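Galerie: Oberteile legen und falten, graue Ware

Stand: März. Zusammengestellt von Josiane Hamel, Textilpflege Quinlan

Diese Galerieseite ergänzt die Faltanleitung für Oberteile aus Strick- und Wirkware. Gezeigt werden Zustände vor dem eigentlichen Falten, also das Auslegen und die Beurteilung der Stofflage. Die Maße der fertigen Pakete stehen in der Anleitung selbst und werden nur so weit wiederholt, wie sie für das Verständnis nötig sind.

Auflage ist eine helle, glatte Tischplatte ohne Bezug. Auf Molton oder Filz haftet die Unterseite, und die beiden Stofflagen verschieben sich beim Glattstreichen gegeneinander. Die Ware wird quer ausgelegt, Halsausschnitt links, Saum rechts. Linkshänder können die Richtung umkehren, die Reihenfolge der Schritte ändert sich dadurch nicht.

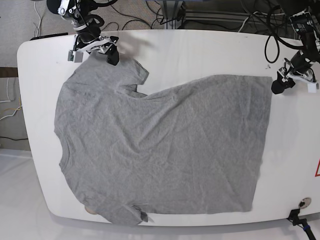
T-Shirt, graumeliert, quer ausgelegt. Falten vom Ärmelansatz bis in die Brustpartie, zum Saum hin schwächer.

Diagonale Züge, die vom Ärmelansatz ausgehen, lassen sich durch Streichen in der Mitte nicht beseitigen. Der Stoff muss am Ansatz gelöst werden: Ärmel anheben, Achselbereich flach ziehen, Ärmel wieder ablegen. Danach wird vom Kragen zum Saum gestrichen, mit der flachen Hand und ohne Druck auf die Kragennaht. Umgeschlagene Ärmelöffnungen werden vor dem ersten Längsfalz geöffnet, sonst zeichnet sich die Kante im Stapel ab.

Bei einfarbiger Ware ohne Aufdruck fehlt die optische Mittellinie. Als Bezug dient die Mitte des Halsausschnitts. Für den Stapel Cikar gilt eine Paketbreite von 16 cm. Höchstens 70 Teile je Transportwagen, T-Shirts und schwere Ware getrennt.

Angeraute Ware mit weichem Griff verhält sich anders. Sie bildet weite, runde Falten, die beim Streichen nachgeben und danach teilweise zurückkommen. Ein scharfer Falz ist nicht vorgesehen. Gegriffen wird an einer Stofffalte, mit beiden Lagen, und erst nach dem Anheben wird die Ausrichtung bestimmt. Einzelne Lagen zu greifen führt dazu, dass sich Vorder- und Rückenteil verdrehen.
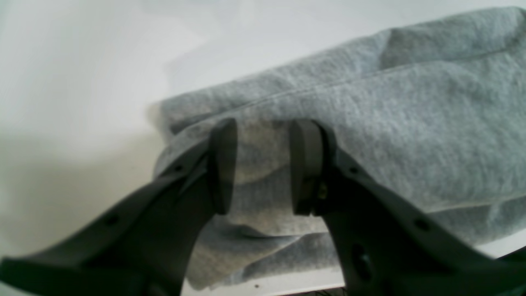

Filippos Liapis merkt dazu an, dass er schwere Ware grundsätzlich einmal an den Schultern aushängen lässt, bevor sie auf den Tisch kommt. Das koste 3 Sekunden je Teil und erspare das zweite Ausrichten. Bei T-Shirts lohne es sich nach seiner Erfahrung nicht, dort reiche das Lösen am Ärmelansatz.

Der Hinweis ist in die Anleitung übernommen, vorerst als Option. Verbindlich bleibt das Auslegen auf der Platte. Bei Ware mit Kapuze wird die Kapuze nach dem Aushängen flach auf das Rückenteil gelegt, Kordelenden nach innen.

Abweichende Paketbreiten für die Lieferungen nach Drekville bitte bis Freitag an Caoimhe Daly melden. Die nächste Galerie behandelt Hemden mit Knopfleiste.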